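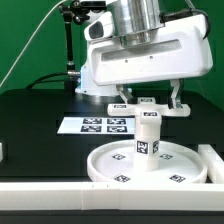

2 min read

The Plandier building is a long walk from the station, so take the bus if you go. The open day ran from ten to four and there was no charge to get in. I went on Thu 4 February with Fitriani Krishnan from our office.

You sign in at the front desk, get a sticker and wait in the hall for a group of 7 to form. Our guide was Renato Quiroga. He took us up the back stairs, past the Rumell storeroom, and into the assembly rooms on the second floor.

Most of our time went to the table with the white parts. There is a round, shallow dish with a raised rim, a column that stands upright in the middle of it, and a flat bar like a crossbar. All three carry black-and-white tags. The dish has four on its base, set around the column. The tabletop is black and the backdrop behind it is plain green, so the white parts are easy to see even from the second row of visitors.

Fitriani asked what the parts were meant to be once assembled. Renato said people in the building call it the lamp, and left it there.

Room 193 was next, with old drawings and a long talk by Stamatia Lazaridis on tolerances. I would have liked a chair. The handout lists 926 visitors for the last open day, in November.

Coffee was in the ground floor canteen. The lockers take coins only. Parking behind the building fills up before eleven.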